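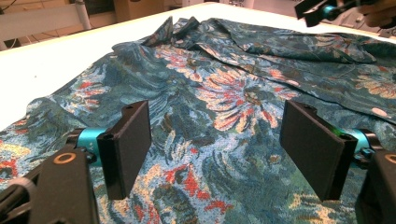
Skuno floral print shirt, teal
Reviewed by Liam Ó Flaithearta
November 25, 2020

I bought this shirt in January and have worn it most weeks since. I paid $43 at the Wultville store, full price. I don't usually buy patterned shirts. Most of what I own is plain blue or gray, and I wanted one thing for dinners and parties that didn't look like I had come from work.

The print

It's a busy print. The ground is deep teal going into a dark blue-green, with swirling light-blue leaves over most of it, and then flowers in red, coral, cream and a mustard yellow. The leaves look like they were put on with a brush. The biggest flowers are a spiky kind, like chrysanthemums, in red and peach. If you want something quiet, Skuno also sells the same cut in plain navy.

The colors go with more than I expected. Dark jeans are easy. Gray pants work too. I tried it once with olive and didn't like it. The yellow is a small part of the print, so you don't need to plan around it.

You can see the weave up close. It's a fine grid, and it makes the edges of the flowers look a little stepped, almost like tapestry. From across a room it blends together. My wife likes this about it. I could take it or leave it.

Fit

I'm five eleven and wear a medium in most brands. The medium fits me in the shoulders and chest. It is long in the body, long enough that I tuck it in if I'm wearing a jacket. Worn loose it comes down past the bottom of my pockets, and a shorter person may want to have it hemmed. I had a Hennessy shirt in the same size that was a good two inches shorter.

There's room to move the arms. I've driven long distances in it and it didn't pull across the back.

The collar

The collar has proper points and they hold up well. I was worried about this, as my last two casual shirts had collars that went limp after a summer and slid under my sweater. This one still stands when the top button is open. It also stands up when you don't want it to. If you put the shirt down on a table without folding it, the tips stick up, and if it stays like that overnight you will need to press them flat again. I now button the top two buttons before I put it away and that takes care of most of it.

Washing and ironing

I wash it cold, inside out, and hang it to dry. I have put it through the dryer once by mistake and it came out the same size, but I wouldn't make a habit of it. The colors look the same to me as when I bought it. The red hasn't bled into the cream, which was my main concern the first time.

It wrinkles. This is my one real complaint. The sleeves are the worst, and the front creases wherever it has been folded over. The print hides some of it at a distance, but in daylight you can see every fold. I iron it on medium while it is still slightly damp and it takes me 8 minutes, longer if I do the collar carefully. A steamer gets it most of the way there but leaves the creases at the elbows.

For travel I tried rolling it and I tried folding it. Folding was better. Lay it face down, bring the sleeves in straight, and fold it in thirds from the bottom. Put it on top of everything else in the bag. Rolled, it came out with ridges running across the front that only an iron would remove.

Compared with the Jurano

Before this I had a Jurano floral shirt that cost me $12 more. The Jurano was softer from the first day and needed less ironing. Its print was smaller and duller, and it faded at the shoulders in one year. The collar was the limp kind. I like the Skuno better overall, mostly for the collar and the color.

Would I buy it again

Yes, in the same size. I would look for it on sale first, as the Wultville store marks down its patterned shirts at the end of the season. Skip it if you don't own an iron or don't plan to use one. The plain navy version is made the same way as far as I can tell, so I would expect it to wrinkle just as much.

Four out of five. I took one off for the ironing.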